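Walten Sortierbox mit Trennwand, blau: Erfahrungen als Ablage für Pflaster und Kleinteile
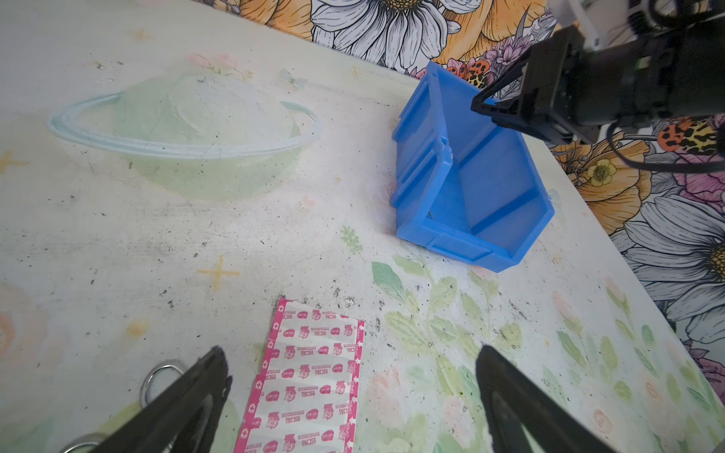 Krystyna Olszewski merkte zur ersten Fassung dieses Tests an, eine Box mit Trennwand sei für Pflaster eigentlich überflüssig, ein Gefrierbeutel in der Schublade leiste dasselbe und koste fast nichts. Der Einwand ist berechtigt, solange nur Pflaster aufbewahrt werden. Sobald Schere, Tape und Salbentube dazukommen, wird der Beutel unübersichtlich, und die Pflasterbögen knicken. Der Test wurde daraufhin um den Abschnitt zur Lagerung von Bögen ergänzt.

Ausführung
Die Box besteht aus blauem Kunststoff mit gerippten Außenwänden. An der Vorderkante ist der Rand hochgezogen, innen teilt eine Trennwand den Raum in Fächer. Einen Deckel gibt es nicht, er ist auch nicht als Zubehör lieferbar. Die Rippen versteifen die Wände ausreichend: Beim Anheben an einer Seite verwindet sich die beladene Box nicht merklich. Das Leergewicht ist gering, auf glatten Flächen rutscht sie deshalb beim einhändigen Herausziehen einzelner Teile mit. Wer das vermeiden will, klebt Filz oder Gummipunkte unter den Boden. Bei mir reichten zwei Streifen Antirutschband.

Verarbeitung
Am oberen Rand meines Exemplars sitzt eine kleine weiße Stelle, Abplatzer oder Riss. Auf dem kräftigen Blau fällt sie auf. Für die Funktion ist sie bisher ohne Bedeutung, eine Reklamation habe ich mir gespart. Für ein Neuteil ist das trotzdem ein Mangel und gibt einen Punkt Abzug. Die Innenkanten sind sauber entgratet, am Fuß der Trennwand bleibt eine schmale Fuge, in der sich Krümel und Papierreste sammeln. Mit einem Pinsel kommt man hinein, mit dem Lappen nicht.

Pflasterbögen
Getestet wurde mit Kinderpflastern am Bogen: pinkfarbener Rand, weiße Streifen mit kleinem Aufdruck aus Kreuzen und Figuren. Solche Bögen neigen dazu, sich an der Abrisskante aufzustellen. Flach im größeren Fach liegend blieben sie über die Testzeit in Ordnung. Hochkant an die Trennwand gestellt rollten sie sich nach wenigen Tagen ein, und die oberen Streifen ließen sich schlechter abziehen. Empfehlung daher: Bögen liegend, darüber nichts Schweres. Lose Einzelpflaster gehören ins andere Fach.

Kleinteile
Metallringe, Sicherheitsnadeln und ähnliches liegen in der Box ungeschützt auf dem glatten Boden und wandern beim Tragen in die Ecken. Für diesen Zweck ist die Fachaufteilung zu grob. Ein Einsatz von Orkico passte nach leichtem Nacharbeiten mit der Feile, ist aber teurer als die Box selbst.

Reinigung
Handwarmes Wasser mit Spülmittel genügt. Tintenspuren eines Permanentmarkers ließen sich mit Isopropanol entfernen, der Kunststoff wurde dabei nicht matt. Kleberreste vom Pflasterrand brauchen etwas Geduld. Die Spülmaschine habe ich nicht ausprobiert.

Vergleich
Die offene Box von Tokarz hat dickere Wände und steht ruhiger, kommt aber ohne Trennwand. Jadby bietet ein Modell mit herausnehmbarem Teiler an, der in meinem Exemplar klapperte und beim Kippen aus der Führung sprang. Die feste Wand der Walten ist weniger flexibel, hält dafür ihre Position.

Bewertung
Stabilität: gut
Verarbeitung: befriedigend
Reinigung: gut
Eignung für Pflaster und Verbandmaterial: gut
Eignung für Kleinteile: ausreichend

Nachtrag: Jadwiga Urbańczyk fragte nach der Stapelbarkeit. Leer lassen sich 2 Boxen ineinanderstellen, beladen nicht, die Trennwand der unteren stößt an den Boden der oberen. Für ein Regal mit geringer Fachhöhe ist das unerheblich, im Schrank unter dem Waschbecken geht dadurch Platz verloren.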